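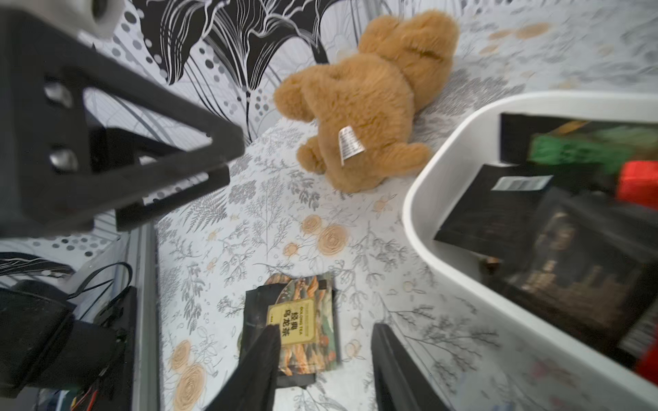
Call for participants: Serkholm Student Manipulation Project, spring round

Reading time: 3 minutes

The robotics club at Serkholm is looking for students who want to join our table-top sorting project. We start in April and continue until the summer break. You do not need to study engineering. In the last round we had two people from the language department and one from nursing, and they did very good work.

What the project is

We teach a robot arm to pick up ordinary household things from a table and put them in a bin. The things are of the kind you can find in any kitchen or child's room: tea packages, small boxes, soft toys. A member of the club guides the arm by hand control, the arm records the movement, and later the software group trains a model from these recordings. Until now the club has 1,237 recordings that we can use. We threw away 611 others, mostly from the first weeks, when we had not yet agreed on how to start and finish a task.

Soft objects and flat packages are the most difficult for us. A box keeps its shape when the gripper closes. A plush toy does not, and a flat package is often too low on the cloth for the fingers to get hold of the side. We also change the tablecloth and the background often, so that the model does not learn only one pattern. If you have old tablecloths with flowers or strong prints, please bring them – we will return them washed.

What you will do

Participants work in pairs. One person operates the arm and the other one prepares the table, writes the log and watches the emergency stop. After half of the session you change places. Each pair has one session of two hours per week, and there is a short common meeting every second week where we look at the failed attempts together.

Later in the round you can choose between the software group, led by Khang La, and the hardware group, led by Aivar Vītola. The hardware group is now designing new finger tips and would be happy to have somebody who can sew or cast silicone.

Who can apply

– students of any year and any department at Serkholm
– students of the evening school at Drovell, if they can travel to us
– age 18 or older

You should be patient and able to write a clear log in English. Experience with Python is useful for the software group only. We have room for 31 participants in this round. It is not paid, but the university gives credit for a practical course if you attend the full round and hand in a short report. Loan Trịnh can tell you if your department accepts it.

How to apply

Write to Sohail Orakzai before 11th December. Please include your name, your department, the hours when you are free and a few lines on why the project interests you. A CV is not necessary. Bình Lý will invite everybody who applied to a trial hour in the lab, where you can try the arm before you decide. Please wear closed shoes and tie back long hair.

If you cannot join this time but want to give us objects for the table, we accept clean packages, empty or full, and toys without batteries. Leave them in the club box beside the lab door, with your name if you want them back.

Contact: Sohail Orakzai, Serkholm Robotics Club | © Serkholm Robotics Club | Back to top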